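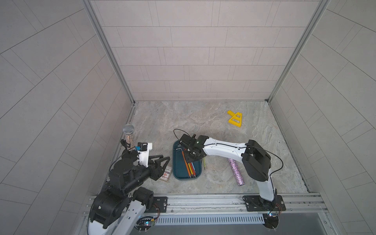 1/ The great desk tidy, a thread

Right, I've put off sorting my bits and bobs since August and today they get a proper home. Teal tray in the middle, pens and pencils go in the tray. That's the whole system!

2/ I got the idea from Dorottya Boros, who swears by one tray per job. I had three drawers and a biscuit tin, and I could never find a yellow pencil when I wanted one (I always want the yellow one).

3/ The glittery microphone is staying out. It's far too long for the tray and I like looking at it — silver mesh top, sparkles all down the handle, pure karaoke queen. Estela Garrido wants it for her party and she can jolly well ask nicely.

4/ Rounded corners on a tray are so much nicer to wipe out, by the way. My old one had square ones and they filled up with pencil shavings.

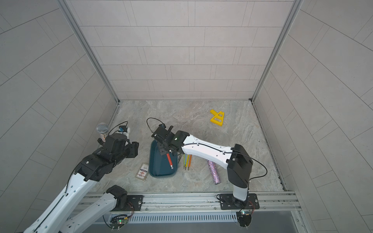 5/ Still undecided about little cards in plastic sleeves. In with the pens they get bent, in a drawer I forget I own them. Yiran Liao says stand them in a toast rack, which I quite fancy trying.

6/ Anyone else keep their pencils lying flat? I went off pots years ago — the points get blunt and the short ones vanish to the bottom.

7/ Next up is the biscuit tin. I've had the lid off once and put it straight back on. Tea first, then I'll post what's in there.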